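Workshop tips: Teaching a humanoid to sort produce by hand and by remote

Posted July 24, 2021

We teach pick-and-place jobs two ways at the Renda workshop. For short moves, one person holds the arm by the wrist and walks it through. For anything with fingers in it, the operator puts on the gloves and drives from the next bench. The tips below come out of the produce job, but most of them carry over to cans, bottles or parts bins.

Set the work within easy reach before you turn anything on. Soft fruit goes near the front edge of the crate, the destination goes where the other arm can get to it, and the cables stay clear of both.
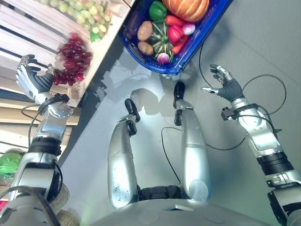

Photo: Gero workshop notes / Renda

Grapes are the hardest thing on our list. Go in with the fingers partly curled and close the last bit slowly. If you arrive with a flat hand and then snap it shut, the demonstration teaches exactly that, and you will see it again in every playback. Practice on the toy vegetables first. A pepper or a potato forgives a bad grip.

Keep the idle hand open and still. Operators tend to let it drift while they watch the busy one, and the drift gets recorded along with everything else.

Check the cables between runs. Ours go in wide loops on the floor. A tight loop pulls at the wrist near full reach – you may not feel it through the gloves, but the recording will have it.

Record short. We cut off at 300 frames and throw away anything where the operator stopped to think. Of the 1198 takes in the Tsolakis folder, roughly 200 were deleted for hesitation alone. It is quicker to do a take over than to trim one later.

Move things between takes. Turn the basket, swap the fruit, shift the crate a hand's width. If everything sits in the same spot each time, the robot learns the spot.
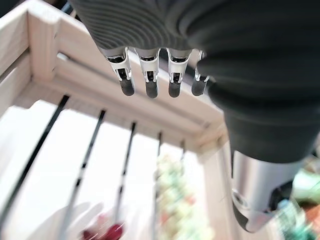
Rails and edges cause more spoiled takes than the produce does. An operator looking through the head camera judges sideways distance well and height badly, so come in high, stop, and then lower. Switch to the wrist view for the stop. With the fingers pointing straight down in front of the wooden rail, the dark tips stand out well against the pale wood, and you can line them up before going lower. The lower part of the view will smear if the arm is moving, so hold still and let it settle before you read anything through the bars.

Wipe the rubber tips with a damp cloth at the end of each session and let them dry before the next one. Grape juice makes them sticky, and a sticky tip holds on after the hand has opened.

When hand guiding, hold the arm behind the wrist and never by the fingers. Take 3 slow passes before the one you mean to keep. Say "recording" out loud so the person at the stop button knows.

Label takes the same day. We use the object, the hand and the operator's initials, in that order. The Fukix template has a box for comments, and "slipped, recovered" is worth typing in. Slips that end well are good training material, so keep them in their own folder.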